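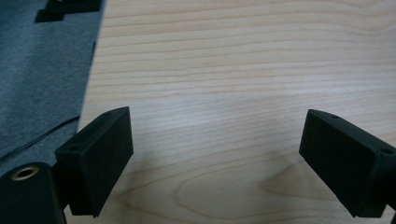 ## 2. Before you order

Read this section with your budget open and a hot drink within reach. The Skilau hand-held gripper kit is sold in parts, and the parts add up.

1. Decide how many hands you need. Laying a table takes two grippers, so price two.
2. Set aside 3000 for the pair and 1000 for everything the brochure left out. The second figure is the one your finance office will query.
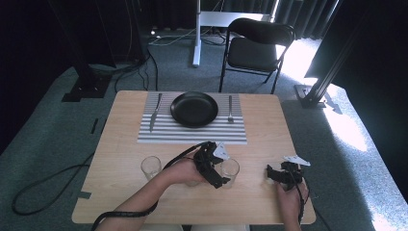 3. Measure your table, then measure the cables. Each gripper has its own, and it must reach the far edge of the work with slack to spare.
4. Allow floor space for stands and frame feet. They're bigger than they look on the Padthorpe order form – most things are.

**Note:** Plates, glasses and cutlery are not included. Buy plain ones, and buy spares.
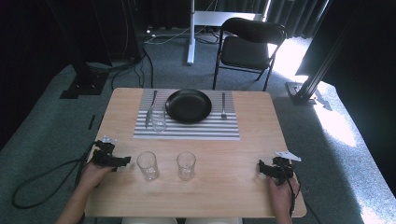
5. Order 3 spare sets of finger pads. Drengate delivers in 5 weeks, a period best spent not needing any.
6. Budget for the operator's chair. Someone will be sitting in it all afternoon, and they will have opinions.

**Caution:** Keep cables clear of the walkway. Trips are not covered by the Ouellet service plan, in either sense of the word.

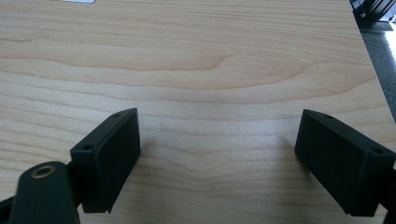 7. Check the finger screws against the parts list on delivery, before signing. Missing screws reported in April tend to arrive as washers in June.

Go to section 3 for mounting.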